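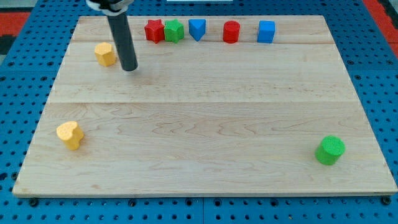
I oil my maple boards once a month, and it takes 10 minutes. First I wash the board with warm soapy water and stand it on edge to dry overnight. Don't skip that part! Then I pour on a little food-grade mineral oil and rub it along the grain with an old T-shirt – both sides, and the edges too (I always used to forget the edges). Leave it for a few hours, then wipe off whatever hasn't soaked in. My friend Nosipho adds beeswax on top, but I'm too lazy for that.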